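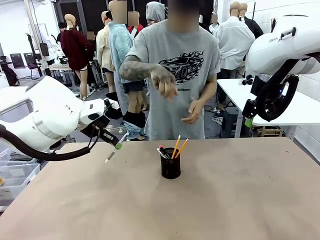
Ticket: left arm releases late or not at all at the pen cup, cell 2
Status: reopened (second time)
Product: Drisereo grip controller, on a two-arm cell
Site: Stakville

I am reopening this because the closing note says "resolved by recalibration" and I do not believe it. The fault is in the left arm's release step during the pen-sorting job, where the arm carries a pen to the cup, lines up, lowers, and is meant to open its fingers. The pen that gives us the most trouble is the slim silver-grey one with the bright green band, held point down over the brown paper with the black cup close by. The pencils give us far less bother. Any explanation that starts with "the arm is in the wrong place" has to say why it is in the wrong place for one pen and mostly fine for the others, and the closing note does not try.

What happens

The arm gets to the cup and lowers. The controller sends the open command and logs it as done. The fingers either stay shut or open after the arm has already started to lift. In the first case the arm goes off with the pen still in its grip, carries it back to the start point and tries to pick up a pen it is already holding. In the second case the pen drops from a height and lands on the rim or on the table, and once it took the whole cup over.

The log shows no error in either case. It says "open OK" every time. I have asked twice what "OK" means in that line and have had two different answers, one being that the fingers have opened and the other that the message has been received. Those are very far apart.

Numbers

Cycles in the period: 1240
Bad releases: 67
Of those, with the green-banded pen: almost all
Stops raised by the controller itself: none

The last line bothers me most. Every one of these was caught by whoever was standing at the table, or by going back over the recordings.

What has been tried

1. Recalibrated the left arm to the table. This was the fix in the first closing note. The fault came back the same afternoon. To be fair, placement over the cup did get a little better, so I am not asking for it to be undone.

2. Swapped the finger pads for new ones from the spares box. No change that I can see. The theory was that the old pads had gone sticky. I took the old pads home and pressed that same pen between them for a while and it fell out like any other pen.

3. Reseated the gripper cable at both ends. We had a good run after this and the ticket was closed for the first time on the strength of it. A good run of that length had already happened twice before anyone touched the cable, so I would not read anything into it.

4. Updated the controller. The release notes mention "improved grip handling" with no detail. Bad releases carried on. If anything the late ones became more common and the never-opened ones less so, but I have not split the count properly and will not swear to it.

5. Lowered the closing force. This made a clear difference to the release and an equally clear one to the pick, which began to slip. Put back to the old setting.

6. Moved the job to the right arm for a short test. No bad releases, though the test was too short to lean on. It does make me doubt the idea that the pen is simply "out of range", as was suggested on the phone.

What I think is going on

I have no access to the controller code, so take this as a guess from outside. The open command looks to be sent on a fixed wait after the lower step, and the lift starts on another fixed wait after that. Neither one appears to check the finger position. With a thick object the fingers do not have far to travel and everything lines up. With a thin one they are closed further, the opening takes longer, and the lift wins the race. That would fit the late releases. It does not fit the ones where the fingers never open, and it does not fully fit the right arm behaving itself, so there may be two faults here sharing one ticket.

Baláž suggested the green band is confusing the vision side. I am doubtful. The pen is found and picked without trouble, and vision should have nothing to do with whether the fingers open once the arm is over the cup. If someone there has evidence for it, please attach it.

Safety

This was filed as low priority and I would like that changed. People work close to this table. When the controller believes the fingers are empty and they are not, the next move is planned for an empty hand. So far that has meant a pen being waved about point first, at low speed. The same controller and the same release step are used on the Trunetti job, where the objects are heavier, and the only reason I can find for treating this as minor is that it was first noticed with stationery.

Until there is a proper answer we are doing the following on cell 2:

Left arm speed held at the lowest setting for the whole place-and-lift step.
Nobody reaches for the cup until the arm is back at its start point and stopped.
If the arm leaves the cup with a pen in its grip, press the stop. Do not pull the pen out by hand while the job is live.
Write down the time and which pen.

What I need before this is closed again

A straight answer on what "open OK" confirms.
The real finger position in the log, at the moment of the open command and at the start of the lift. Even a rough value would do.
A check that blocks the lift if the fingers have not opened, and a stop if they have not opened after a set time.
A run of at least the same length as the one above, using the green-banded pen for a good share of it. A run with pencils only will not count.

Update, August

Reply received from support: they cannot reproduce the fault on their own bench. I asked what they were using as the test object and was told a block. I have posted them a thin pen.

Update, 8 hours later

Left arm failed to release again, with the speed already turned down. Log says "open OK". Recording and log attached. The fingers stay shut through the whole lift, so this is the never-opened kind and the timing guess above does not cover it. I have now split the two kinds in the count sheet and will keep them apart from here on. Ticket stays open.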